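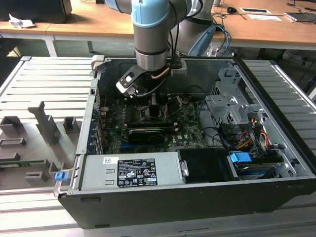
Is it worth keeping an old desktop going, or should I let it go?

Posted by haltska_hen

Hello all, and sorry if this has been asked a hundred times. I have a desktop tower I bought from Omden years ago and have used nearly every day for letters, family photos and the village newsletter. Since October it has been getting slower and slower, and now it takes so long to start that I can make a pot of tea and drink half of it. My nephew says to bin it. The shop in Haltska quoted me 687 for a new one, and I nearly fell over! It has 2 GB of memory and a 500 GB hard disk, if that helps. I do like the old thing, and I know where everything is on it. What would you do?

Posted by tea_and_solder

Please don't bin it just yet! I was in the same boat with my mother's machine, and what made the difference was swapping the old hard disk for a solid state one. I paid 59 for mine at Kesidar and it was a pleasant evening's work, radio on, biscuits to hand. Your memory is very low by today's standards, so I'd look at that too, but check what your board will take before you order — they are fussy about the type, and I once bought the wrong sticks and had to post them back.

Copy your photos somewhere safe before you touch anything. Then switch off at the wall, lay the tower on its side and take the panel off. If it's full of fluff, take it outside and give it a gentle clean with a soft brush, holding the fan blades still while you do. Take a picture of where the cables go as well, as they all look alike once they're out.

Posted by Bakilana

get a second hand laptop, much less bother

Posted by haltska_hen

Thank you both, that's very kind. I've started copying the photos and it says it will be up to two hours, so I'm off to do some ironing. I'll ask at the shop about the memory and let you know how I get on — I may be back with more questions about the fluff!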